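Search the Satari help pages Search Clear

Satari Kitchen Cable Kit - User Guide
Section 3: Preparing the ties on the counter
Last revised March 2, 2024
8 shares - 3 comments

In Section 2 you have measured the cables behind the refrigerator, the microwave and the small appliances. Now you prepare the ties. We recommend to do this on the kitchen counter, near the place where the ties will be used, and not on the floor. Please read the whole section one time before you open the bag.

What you need for this section

- the bag of Strebel ties, 200 pieces, black
- the Kolach tray, which has a raised edge on all sides
- the small jar from the kit, with its lid
- one dry cloth
- a pair of side cutters (not included)

3.1 Place for the tray

1. Choose a part of the counter that is flat and has good light. If your counter has two levels, take the lower one. It is more comfortable for the arms when you work for a longer time.
2. Wipe the counter and let it dry completely.
3. Put the tray down with the long side toward you. It must not stand over the edge of the sink or over the gap beside the stove.
4. Leave free counter in front of the tray. The pile of ties will need more space than you expect.

Note: On a stone counter with a speckled pattern, such as granite, the dark ties are not easy to see when they lie alone. Switch on the light under the wall cabinets if you have one.

CAUTION: Do not work beside a stove that is still warm. Nylon ties become soft and can stick to the glass. The marks are difficult to remove, and they are not covered by the warranty of the kit.

3.2 Opening the bag

1. Cut the bag along the printed line. Do not tear it - the ties are packed under tension and they jump out.
2. Hold the bag low over the counter, in front of the tray, and let the ties slide out slowly.
3. Spread the pile a little with the flat hand. It is normal that the ties lie in all directions and hook into each other. You do not need to put them parallel.
4. Keep the empty bag. The order number for refills (529) is printed on the back side.

Note: If you find a tie in another color in the pile, it can be used in the same way. Some customers keep these for the one cable that they want to recognize quickly, for example the cable of the freezer.

3.3 Moving the ties to the tray

1. Take the ties from the outside of the pile first, where the ends are free. Pulling from the middle brings many others with it.
2. Lay each tie in the tray. Take only a few at once. A full tray is slower to work with than a tray with a small amount.
3. Look at the head of each tie. If the small tongue inside is missing or bent, put the tie to the side.
4. When you have enough ties for the first appliance, stop and go to Section 4. The rest can stay on the counter until you come back.

CAUTION: Never close a tie for a test. It can not be opened again without the cutters.

CAUTION: Cut ends are sharp. Collect them in the jar and close the lid each time. Keep the jar, the ties and the cutters away from children and pets, also during a short break.

3.4 If something does not go well

The ties slide under the tray. Lift the tray, wipe below it and put it back. Check that the counter is dry.

The ties are stiff and break when you bend them. They were stored too cold or too dry. Let them lie in the warm room for 3 hours and try again.

The tray moves when you reach into it. Put the cloth, folded once, under the tray.

Ties are missing at the end. Look first in the gap between the counter and the stove. If the bag was not full, write to us with the batch number from the seam. Since May, replacement bags are sent from our store in Giturport, and this takes up to 8 working days.

3.5 After the work

Ties that you did not use go back into the bag. Fold the opening two times and keep it in a drawer, away from direct sun. The tray can be washed by hand with mild soap. Do not put it in the dishwasher. 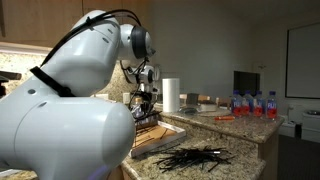
Dry the tray well, also in the corners, before you put the bag and the jar back into it. Then continue with Section 4, Fastening the cables behind the appliances.

Contact Satari | Copyright Satari, all rights reserved | Back to top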